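Home Our Work Projects Reports Get Involved Contact

Skakthorpe Warm Knits – Progress Report to the Grilier Fund

2022-01-01

Dear friends at Grilier,

We are so pleased with how this half year went! When you agreed to back us in July we had a spare bedroom, a plaid bedspread and a lot of bags in the hall. We now have a proper routine for sorting, folding and storing donated sweaters, and the first shelves are full.

What we did with the grant

You gave us $2,000. We have spent $285 on shelf bins, cedar blocks and a good stock of darning yarn, and the shelving itself came out of the same pot (receipts are in the folder we sent over). The rest is set aside for the washing costs we expect before spring.

Our target was 100 sweaters sorted and put away by the end of the year, and we made it with a few days to spare. Four of our regular helpers now know the whole routine from start to finish and can teach it to new people.

How the folding goes

Every sweater gets laid out face up on the bed before anything else happens. We smooth the body, pull the sleeves out to the sides and look over the collar, cuffs and hem for loose ends. Heavy knits don't go on hangers any more – we lost the shoulders on too many good ones that way. After the check, the sleeves come in across the chest, the hem comes up, and the bundle goes into a bin by size.

The bed turned out to be the best table we could have asked for. It is wide enough for a grown-up's sweater with both arms out, and you can walk up to it without banging your hip on a corner.

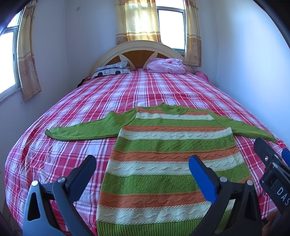
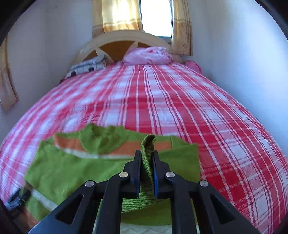

Green knitwear with orange and pale stripes, laid out on the plaid bedspread.

Textured knits are slower work. Cables and basket weave hide small snags, so we go over them with our fingertips as well as our eyes, and a thick collar needs a bit of coaxing before it will lie down. I love these ones the most, I'll admit. Somebody put weeks into every one of them!

What was harder than we thought

Labels. Our first set fell off the bins within days, and we had to re-sort two shelves. We now use the tie-on kind from Shawky and they have stayed put. We also underestimated how long mending takes, so the mending pile is still bigger than I'd like.

Next steps

– Finish the mending pile
– Hold a darning afternoon at the Cludumness hall
– Start handing out the children's sizes first
– Write up the folding routine on one page so other groups can use it

Thank you for trusting us with this. Come by and see the shelves whenever you like, and bring a sweater!

Asmaa Erraji
Project lead, Skakthorpe Warm Knits

Comments

knitsandpurls: Do you take cardigans too, or only pullovers?

Asmaa Erraji: Both! Please do up the buttons before you bag them.

Grandma B: I can help with the mending pile. I have plenty of green and orange wool left over.

hillside reader: Tried the no hangers thing at home and my closet looks so much better – thanks for the tip.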